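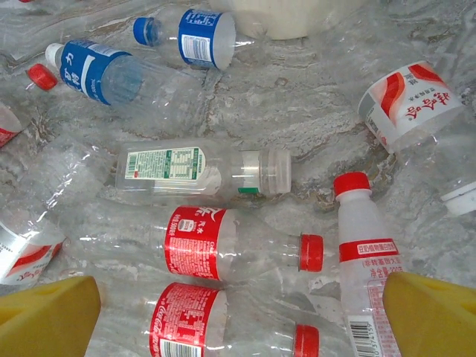
Bottle deposits in Steltville go up in August and I've been reading the town's notice so you don't have to. The rate doubles on anything under a liter. Plastic soda bottles are covered, same as before. A clear one with a red Coke label and the cap still screwed on is fine - the notice says to leave caps on now, which is a change from last year.

2/ Juice and iced tea are in for the first time. Milk jugs are still out. So is anything that held cooking oil.

3/ You can return up to 520 containers a day per household. Over that you need to call the Plavell counter first and book a slot. Taha Ezzat runs the desk there and picks up most mornings.

4/ The machine at the Verschueren market only takes 46 at a time before it makes you print a slip and start over. Slips are good for 60 days. I lost one in a coat once.

5/ Labels have to be readable. Crushed is OK at the counter, not at the machine.

6/ Our block turned in 2,061 last year and the money went to the bus shelter bench. Uriel Medina has the receipts if you want to see them.

7/ Glass is a separate notice. I haven't read that one yet - will post when I do.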